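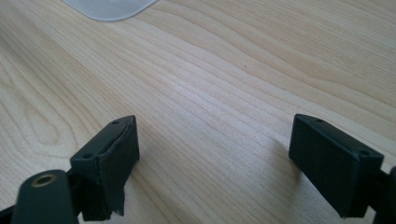

Bench top, October.

Towing notebook, entry 14

Bonell wagon back in the bay at 7:40 with the Vahidi hitch fitted. Odometer says 2,152, so it counts as broken in by our rules, which were written by somebody who wanted to go home.

Plan for today was the 2,000 lb trailer on the Distatby hill loop, two laps with the tow mode on and two with it off. The brochure calls tow mode "confident." I have been trying to find the unit for that.

Laps 1 and 2, tow mode on. Holds third most of the way up and makes a noise like a vacuum cleaner with opinions. Transmission temp settled and stayed put. Downhill it grabs a lower gear by itself at the second bend, a little late. Brakes fine. Pedal a bit long on lap 2, same as last month, and I still think there is air in the rear line.

Laps 3 and 4, off. Hunts between third and fourth the whole climb. Rear passengers would notice. Rear passengers would probably say so, too. Temp climbed to a point I didn't love, so I cut lap 4 short at the quarry turnout and let it idle. No lap 4 number. Leave the cell blank and don't average it with anything.

Tongue weight: wrote down 88 before the first lap, which is far too low for that trailer. Reloaded with the sandbags forward of the axle and got a sensible reading, but the sensible reading is on the back of a fuel receipt and the receipt is in the other jacket. Will add. The sway I complained about in entry 13 was gone after the reload, so please ignore my remarks there about the rear suspension. I owe it an apology.

Wiring: the left trailer marker drops out when the hatch is open. Wiggled the Stukorau adapter and it came back. Wiggled it again and it left. Swapped in the spare and it behaved for the rest of the session. Old one is in the parts drawer with tape on it – do not put it back in the kit, whoever keeps doing that.

To do:
Bleed the rear brakes, then repeat laps 1 and 2.
900 lb trailer next, same loop, same tire pressures.
Find out whether the tow mode light is supposed to go out at every restart. The manual has a page on it that mostly describes the button.
Other jacket.

Parked 4:15. Hitch pin is in the glove box.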